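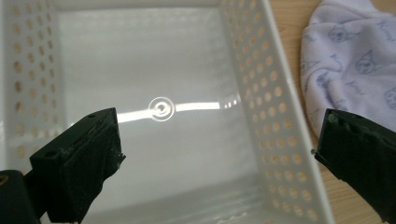
Objet : Re: [stockage-atelier] Charge admissible sur bacs ajourés
Date : 2021-03-26

Bonjour,

Le 24, la liste recevait ceci :

> Nous avons remplacé les caisses pleines par des bacs ajourés Jemdale
> sur toute la travée nord. Depuis, les fonds fléchissent sur les
> rayonnages à longerons. Faut-il réduire la charge ou ajouter des
> tablettes ? La fiche du fournisseur ne parle que de charge « répartie ».

Les deux points sont liés. La valeur de la fiche suppose un appui continu sous le fond. Sur deux longerons, le bac travaille en flexion et les parois latérales reprennent l'essentiel de l'effort. Or une paroi perforée est moins rigide qu'une paroi pleine de même épaisseur, surtout quand les trous descendent près de l'angle du fond.

Relevé fait chez Geterach en août, même référence de longerons, entraxe 400 mm, 70 N par bac : flèche de 2 mm à la pose, stable ensuite. Au-delà, le fluage devient sensible dès que le local chauffe. Nous avons posé des tablettes pleines sur les niveaux hauts et laissé les niveaux bas en l'état.

Pour la travée nord, je commencerais par mesurer l'entraxe réel. Le plan Clusavton indique 1158 mm entre montants, mais ne donne pas la position des longerons intermédiaires. Mesurez à vide, puis après une semaine en charge, toujours au centre du fond.

Ne gerbez pas les bacs déjà déformés : le rebord ne porte plus sur toute sa longueur.

Je peux envoyer le tableur de relevés à qui le demande, hors liste.

Cordialement,
Adamczyk
Méthodes et implantation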